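Wrist camera on handheld gripper: wide lens or standard lens for marker tracking?

Posted in Grippers and End Effectors

Korkor Owusu
We are comparing two handheld grippers for collecting demonstrations, the Florness and the Tetteh. Both have textured finger pads and a single camera mount. The Florness ships with a wide lens. The Tetteh has a standard lens and a narrower view. With the Florness I lose marker detections near the image border: 43 dropped out in a run of 472 frames. With the Tetteh the detections are steadier, but the second gripper is out of view for much of the task. Exposure is automatic on both. Which one would you keep for two-handed work?

rastcombe_dan
Keep the wide one. You need both grippers in view or the relative pose is guesswork. Recalibrate first with a fisheye model. The default calibration file assumes a pinhole lens, and the error grows quickly toward the border. Take at least 60 board images and put a good share of them in the corners. Then lock the exposure. Auto exposure next to a window will wash out the white squares on a marker, and you will blame the lens for it.

mfl_bench
I had the Tetteh for a while and it was fine. Never tried two hands.

Erkari_user
Agree with the first reply on calibration, with one addition. Check the size of the marker as it appears in the image at your longest working distance. If one cell of the pattern is under 7 pixels wide, no calibration will save it. Print a larger marker or move the mount closer. Also look at the finger gap when the gripper is closed. If the gap is not centered, the mount is rotated and your tool frame will be off by the same angle. Loosen the mount, turn it until the gap runs down the middle of the image, and tighten it again before you calibrate.

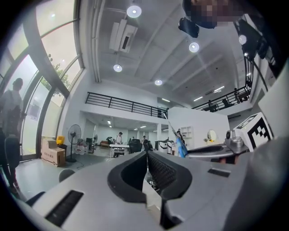
After that, repeat the same run with both grippers at the same spot and at the same time of day, and compare dropped detections per marker instead of per run.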